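The Woman Who Has Tested More Phone Mounts Than She Has Owned Shoes

I drove out to Nunside on a Tuesday with my phone sliding all over the passenger seat, which felt like the right way to show up for an interview about phone mounts. Gülizar Tatlı noticed before I'd even locked the car. She asked where my phone rode, I pointed, and she made a small pained noise and went to put the kettle on.

She runs the accessory testing page that half of my family already reads without knowing who's behind it. Wireless pads, cables, sleeves, mounts. Mounts most of all. I had a list of questions and a cup of very strong tea, and we got going.
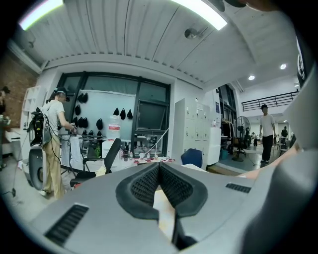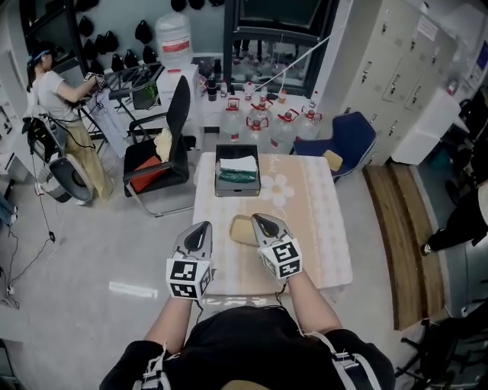 Bettina wrote in to the page last winter to say that every vent mount she had bought sagged by spring, and that she had given up and gone back to a rubber mat on the dash. I read that one out loud, because it was pretty much my own story, and Gülizar nodded the whole way through.

"She's describing the clip," she said. "People think the arm is what goes. Most of the time the arm is fine. It's the little hook behind the vent blade, and it goes soft because it's sitting right in front of your heater all February. Then you hit a bump and down it goes, and you blame the phone for being heavy."

I asked if the phone was heavy, then. Mine feels like a roof tile.

"Heavier than they used to be, sure. But put a case on it, and a ring on the case, and a card holder on the ring — now you've got a little tower hanging off a piece of plastic. I always tell people to weigh the whole stack. Put it on a kitchen scale! Everybody has a kitchen scale, and hardly anybody has weighed their phone on it."

(I did this when I got home. I'm not going to tell you what mine came to, but I took two loyalty cards out of the case right after.)

She got into all this sideways. She used to work the returns counter at Faleck, the electronics store that was by the bus station, and she says the returns counter is the best school there is. Customers would bring back a mount in a sandwich bag and tell her the whole story of how it broke. She started writing the stories down in a spiral notebook. When the store closed she had 321 of them, and she typed them all up over one winter with her feet on a space heater.

"I thought I'd see that the cheap ones were bad and the expensive ones were good," she told me. "And there was some of that. But what I mostly saw was people buying the wrong kind for their car. Round vents, deep vents, those skinny slots that go up and down. A good mount on the wrong vent is a bad mount. I had a man come back with the same one three times. Lovely man. It was never going to fit his truck."

So the first thing she wants you to do, before reading a single review, is go sit in your car and look at your vents. Wiggle one. If the blade flexes when you push it with a finger, don't hang anything on it, whatever the package says. If it's stiff and flat, you have choices.

I wanted to know about the suction kind, since my brother-in-law swears by his and brings it up at dinners. Gülizar likes them more than I expected. The trick, she says, is in the cleaning, and she was strict about this part. Wipe the glass with rubbing alcohol, let it dry all the way, and then wash the cup itself in warm water with a drop of dish soap. No paper towel on the cup. Let it air dry, stick it down, and then leave it alone overnight before you put a phone in it.

"Overnight, people hate that," she said. "They're in the parking lot. They want to drive home with it. I understand! I've done it too. Mine fell in my lap on the exit ramp."

And check where you're allowed to put one. The rules on windshields are different from state to state, and she doesn't try to keep up with all of them on the page. She just tells people to look up their own before they stick anything to the glass, and to keep it low and out of the line of sight wherever they live.

Then we got to magnets, and I had to move my tea, because her hands started going. The magnetic kind is where most of her mail comes from these days. Does it hurt the phone, does it hurt the cards, why does it hold fine on the highway and let go on the one bad street by the school. On the phone question she's pretty relaxed. Cards are a different story. She wouldn't keep anything with a magnetic stripe between the phone and the mount, and hotel keys least of all. "Hotel keys are babies," she said. "They'll forget everything if you look at them wrong."

As for letting go on the bad street, she thinks it's nearly always the case. A thick case that has no ring built in puts a gap between the magnet and whatever it's supposed to grab, and even a small gap costs you a lot of hold. You can buy the stick-on rings, and she has nothing against them, but they have to go on dead center and on a clean surface, and a silicone case will shed one sooner or later. Glue just doesn't love silicone.

I asked which one she uses herself. She laughed and said she knew I'd get there.

Her everyday mount is a Groketti, the plain one with the screw-down base, and she has had it in the same spot long enough that there's a pale square on the dash underneath. It cost her 16 dollars. She doesn't think it's the best one made. The knob squeaks, and the ball joint has to be snugged up every few weeks, and she'd like a word with whoever picked the shiny plastic, which throws the sun right into your eyes in the late afternoon. She put a bit of black cloth tape over it. "But it has never once dropped my phone," she said, "and I like the boring ones. I really do."

The fancy one she keeps for comparison is the Dursun, with the motorized arms that close when you set the phone in. It's 95 dollars, and I'll be honest, I wanted it the second I saw it close. It's very satisfying. She let me do it four or five times. Her complaint is what happens when you turn off the engine before you've taken the phone out: the arms stay shut until you find the little touch button on the side, and in the dark, with gloves on, with a bag on your arm, you're going to say some words. It does have a small reserve of power for exactly that, and she gives them credit for it. She just wishes the button were a real button.

We spent a while on charging, too. A lot of mounts now charge while they hold, and a lot of readers write in to say theirs has stopped charging on hot days. She says to look at where it sits before sending it back. A phone running maps with the screen all the way up, on a wireless pad, in full sun, is making a lot of its own heat, and it'll slow the charging down to protect itself. Move it to a vent with the air on and see if it picks back up. Or plug in a cable for the long trips. She's fond of cables. A short one, with a bend at the end so it isn't poking you in the knuckles every time you shift.

"And read the little print on your car plug," she added. "The pad says fast, the box says fast, and then it's plugged into something you got free at a bank. It can't give what it doesn't have."

I'd never looked at the print on mine. I went out to the car and brought it in, and she turned it over twice and handed it back without saying anything, which I took as a review.

How does she test them, though? I had pictured something grand. Mostly she drives. She has a loop out past the feed store with a railroad crossing, a gravel stretch and one truly awful speed bump, and every mount does the loop 3 times before she'll write a word. Then it stays in the car for a full month, through whatever the weather does. She won't review anything faster than that, and she has turned down free samples when the company wanted the write-up by Friday. She buys most of them herself, and when she doesn't, it says so in the first line.

The part she worries about is the copies. You find a mount you like, you go back a year later to get one for your daughter, and the listing has the same photo and a different product inside the package. Same shape, thinner hook. She suggests flipping to the newest reviews and ignoring the star number up top, and holding on to the packaging for a month in case you need the model number. She has a closet for the packaging. I was shown the closet. I can report that the door closes if you lean on it.

Before I left I asked what she'd tell somebody who wanted to buy one thing today and be done with it. She thought about it for longer than I expected, stirring a cup that had to be stone cold by then.

"Tell me the car first," she said. "And get that phone off the seat."

She lent me a spare for the drive home — a basic vent clip with one chewed corner, from back in the notebook days. It held through the railroad crossing and the gravel. I still have to mail it back to her, and I keep meaning to pick up a padded envelope.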